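Nivance Neighbors, tidy-up corner

Before the new year comes, many of us in Jokness like to put the living room in order. I want to share how I do it, and maybe it is useful for somebody in the Eder building also.

I start with the folding table, because everything lands there: papers, a bag, a bottle of water. I take three piles. One is for papers to keep, one for the recycling, and one for things that belong in another room. When the top is free, I wipe it and only then I decide if the table stays open or goes back against the wall.

After this I go to the tea things. Small cups I carry to the kitchen on a tray, never in my hands, as I have broken two already in April. The jars stay, but their lids get a wipe too. The sofa is for sitting, so bags go on a hook by the door. I give myself 20 minutes for each part and then I stop, even if it is not perfect.

A plastic stool is a good friend in a small room. It can hold a fan in summer and a guest in winter.

The Drellell shelf in the entrance hall is open again for books and toys you do not need. Please bring only clean things, and no glass.
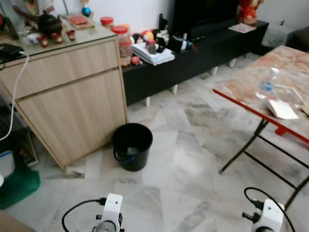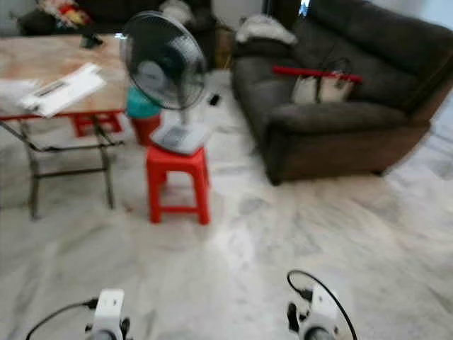

The living room: tea corner and folding table (first picture), sofa and fan (second picture).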